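Lesezeit: 4 Minuten
Drucken
Per E-Mail versenden
Suche Suchbegriff eingeben

Große Steine im Abo: Wosena will Kitas das Sortieren abnehmen

Der Spielwarenverleih Wosena bietet Kindertagesstätten seit Mai Bausteine zur Miete an. Eine Einrichtung bekommt eine Kiste mit 1.000 großen Steinen, behält sie für die vereinbarte Zeit und gibt sie dann zurück. Gereinigt, sortiert und nachgezählt wird anderswo. Das klingt praktisch. Ob es sich für eine durchschnittliche Gruppe lohnt, steht auf einem anderen Blatt, und die Unterlagen, die der Verleih an Interessenten verschickt, helfen bei dieser Frage nur begrenzt weiter.

Geliefert werden Steine der Eigenmarke Rondia, im groben Format für Kleinkinder. Die meisten sind Vierer, also quadratische Klötze mit zwei mal zwei Noppen. Wer mit solchen Steinen zu tun hat, weiß, wo das Problem liegt. Die Noppen sind hohl, und in den Öffnungen sammelt sich alles, was ein Vormittag in der Krippe hergibt: Sand, Brei, Knete, gelegentlich ein Stück Reiswaffel.
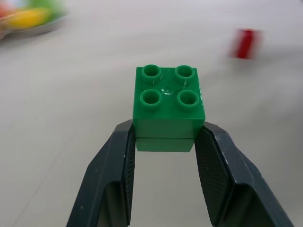
Mit einem Lappen kommt man da schlecht hinein. Viele Einrichtungen behelfen sich mit einem Wäschenetz und der Spülmaschine, manche mit einer Flaschenbürste, und beides kostet Zeit, die im Dienstplan nirgends auftaucht. Genau dort setzt die Werbung an. Wosena rechnet vor, eine Gruppe spare im Monat 6 Stunden Arbeit. Woher die Zahl stammt, bleibt offen. Auf Nachfrage verwies der Verleih auf »Erfahrungswerte aus der Testphase«, an der 30 Einrichtungen teilgenommen haben sollen. Eine Auswertung, die man lesen könnte, gibt es bislang nicht. Wie oft die beteiligten Häuser ihre Steine vorher gereinigt haben, wurde offenbar nicht festgehalten, und ohne diesen Vergleich ist die Ersparnis eine Behauptung.

Auch beim Sortieren lohnt ein zweiter Blick. Der Verleih verspricht »farbreine Kisten«: Gelb, Grün und Rot kommen getrennt an, jede Farbe in einem eigenen Einsatz. Für die Ablichtung im Prospekt ist das hübsch. Im Gruppenraum hält die Ordnung vermutlich bis kurz nach dem Frühstück, denn Kinder bauen nun einmal quer durch alle Farben, und beim Aufräumen landet alles wieder in derselben Kiste. Außerdem gehört das Sortieren in vielen Gruppen zum Spiel dazu. Grün zu Grün, Rot zu Rot, das ist für Zweijährige eine ernsthafte Beschäftigung. Wer sie auslagert, kauft eine Leistung ein, die die Kinder gern selbst erbringen.

Bleibt der Preis. Wosena verlangt 50 Euro im Monat, Abholung und Reinigung inbegriffen. Das ist für einen kleinen Träger kein Pappenstiel, zumal die meisten Gruppen längst Steine besitzen, oft aus Spenden oder vom Flohmarkt, verkratzt, aber völlig brauchbar. Großformatige Klötze gehen praktisch nicht kaputt. Ein paar Schrammen auf der Oberseite stören weder beim Bauen noch beim Zusammenstecken. Ein Mietmodell lebt in der Regel davon, dass die Ware schnell veraltet oder verschleißt, und auf einen Kunststoffklotz trifft beides kaum zu.

Hinzu kommt die Sache mit dem Schwund. Fehlende Steine werden laut Vertrag »nach Aufwand« berechnet. Was das im Einzelfall heißt, steht in einer Preisliste, die erst nach Vertragsabschluss zugeschickt wird. Wer eine Krippe kennt, weiß, dass Steine im Gebüsch, in Jackentaschen und hinter Heizkörpern enden. Manche tauchen zur Weihnachtszeit wieder auf, andere nie. Eine Klausel, die das Verschwinden einzelner Klötze zum Kostenpunkt macht, passt schlecht zu einem Ort, an dem damit täglich zu rechnen ist.

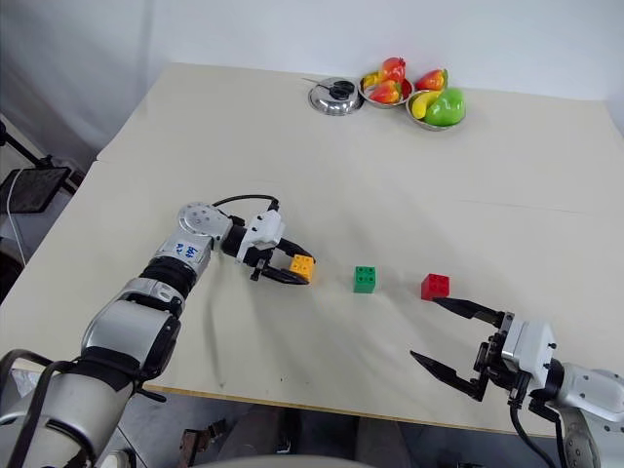 Passen die Mietsteine zu denen, die schon im Regal liegen?
Das hängt vom Hersteller ab. Die Rondia-Vierer sollen sich mit den Steinen von Solska verbinden lassen, bei anderen Marken rät der Verleih, vorher ein Probestück anzufordern. Gemischte Bestände haben allerdings einen Haken: Bei der Rückgabe muss jemand die eigenen Steine von den gemieteten trennen, und äußerlich unterscheiden sie sich kaum.

Damit wäre ein Teil der versprochenen Zeit schon wieder aufgebraucht. Der Mitbewerber Nugroho, der ein ähnliches Angebot für Grundschulen unterhält, prägt seinen Steinen deshalb ein Zeichen in die Unterseite. Bei Wosena heißt es, man prüfe das.

Für Neugründungen, die noch gar keine Ausstattung haben, mag die Rechnung anders aussehen. Sie bekommen auf einen Schlag genug Material und müssen nichts vorstrecken. Allerdings beträgt die Mindestlaufzeit zwölf Monate, und am Ende gehört der Einrichtung kein einziger Stein. Eine Kaufoption ist im Vertrag nicht vorgesehen.

Interessierte Träger können die Unterlagen direkt beim Verleih anfordern. Es empfiehlt sich, die Preisliste für fehlende Teile gleich mitzuverlangen und sich die Reinigungsabstände schriftlich geben zu lassen. In der Broschüre ist nur von »regelmäßig« die Rede.

Artikel drucken
Artikel per E-Mail senden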